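Killthorpe Robotics Club: minutes, June meeting

Opened at 6 pm. Last minutes agreed.

Money. Balance is £314. New finger pads to be ordered from Mundix.

Sock sorting project. The Sonance group reported. The log now holds 2,434 tries at picking up a sock. Target before the Michalski Cup is another 1,000.
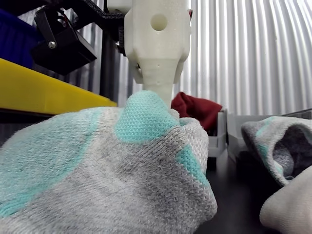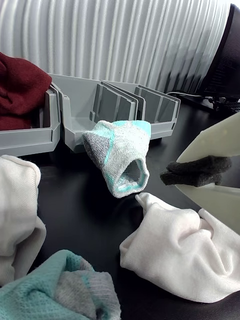
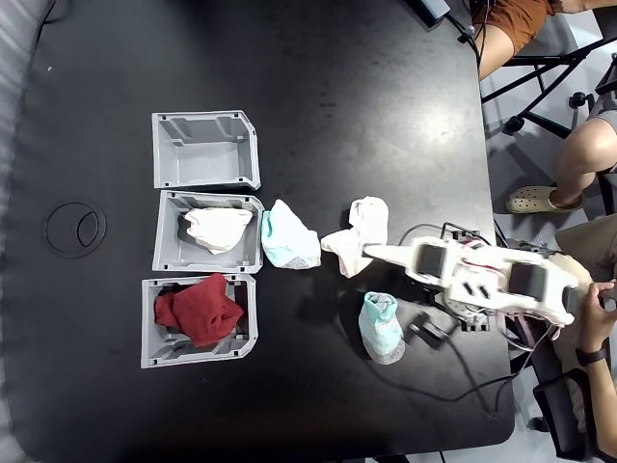 Cup entry. The rules ask for pairs, so the group will work on matching next. Agreed to start with the aqua and grey socks, as the white ones crumple and are harder to tell apart. Entry form to go in before the end of term.

Next meeting same time. Closed 7.15 pm.

Comments

Can parents come to the Cup?

Yes, doors open at 10 am.

Are odd socks still wanted? We have a bagful.

Recent items
Minutes, May meeting
Michalski Cup rules
Joining the club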